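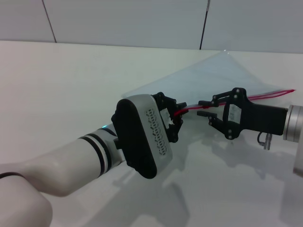

Come drive our robots (we'll pay you for it!)

Hi, I'm Man-lok Chiu and I run the demonstration room at Notance, up on the second floor of the old Meredith building in Kermont. We're looking for 12 people to spend part of August showing a pair of robot arms how to do small, fiddly household jobs. You don't need to know a thing about robots. I'd almost prefer you didn't, as the people who pick this up fastest here have been a piano teacher and a guy who ties fishing flies.

So what would you be doing? You sit at a desk with a controller in each hand, and the two arms on the table follow what your hands do. You work through a task, we save the run, you reset the table and you do it again. And again. The big one this summer is zipper bags, the clear kind with the colored seal along the top. It sounds like nothing, I know, but try it at your kitchen counter with just a thumb and one finger on each side and no sense of touch, and you'll see why we need a lot of runs. One gripper holds the end of the seal, the other works its way along, and the plastic does whatever it feels like. After bags we move on to folding washcloths and putting lids on jars.

We've got 4000 runs to collect before the end of the project, which we call Curkholm (long story, ask me at lunch). Messy runs count too, by the way. If you drop the bag and pick it up again, keep going and finish! Please don't stop and start over to make it look nice.

The practical stuff:

Shifts are four hours, mornings from 8:30 or afternoons from 1:00. You get a break every 40 minutes or so, and I mean a real one, away from the desk. Your shoulders will thank me.

Pay is 205 dollars a shift, training included. Your first shift is all training and I'll be sitting next to you for most of it.

You'd need to commit to at least six shifts. More is great.

You should be 18 or older, able to sit and use both hands for the length of a shift, and OK with close-up work. Glasses are fine. Left-handed is very welcome, we have hardly any lefties in the data so far.

We record the arms, the table and the controller movements. We don't record your face or your voice, so sing if you want to (people do).

There's parking behind the building, and the 100 bus stops across the street. The elevator works. The coffee is decent and the room runs cold, so bring a sweater.

To sign up, use the form on the Notance participant page and tell me which shifts you could do, plus one thing you do with your hands that takes patience. Knitting, fixing watches, braiding your kid's hair, whatever it is. No resume please. I read all of these myself and I'll get back to you within a week either way, and then we'll set up a half-hour visit so you can try the arms before you decide.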